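Seasonal Path Inspector (2 positions), Clavness Trail District

The district maintains 258 numbered trail sections between Pener and Odadness. Inspectors record surface condition, drainage and structural defects, and submit a report for each section. The contract begins in March and runs for eight months. 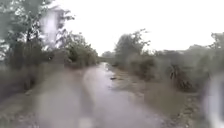 Unpaved path between trees and bushes, with water or wet mud on the surface.

Duties
Walk assigned sections on a fixed rotation. Measure ruts and standing water. Clear minor blockages by hand. Check bridge decks and railings for rot, movement and missing fasteners — structural repairs are referred to the Brandes depot.
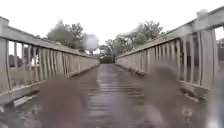
Wooden footbridge with railings on both sides and a wet plank deck.

Requirements
Valid driver's license. Ability to walk on uneven ground in all weather. Basic spreadsheet skills. Experience in drainage or surface maintenance is preferred. New inspectors complete two weeks of paid training under Eckhard Petersen, field supervisor.

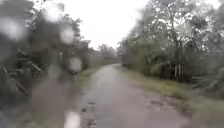 Do inspectors need their own vehicle?
A district truck is assigned to each inspector and is collected from the Brandes depot at the start of every shift.

Terms
Full time, outdoor work. Waterproof clothing and measuring tools are supplied. A boot allowance of $100 is paid with the first paycheck.
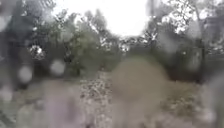
Path with tall trees on both sides under a white sky.

To apply, send a resume and the names of two references to Timo Görtz, Clavness Trail District office. Applications close 12 Jan 2024.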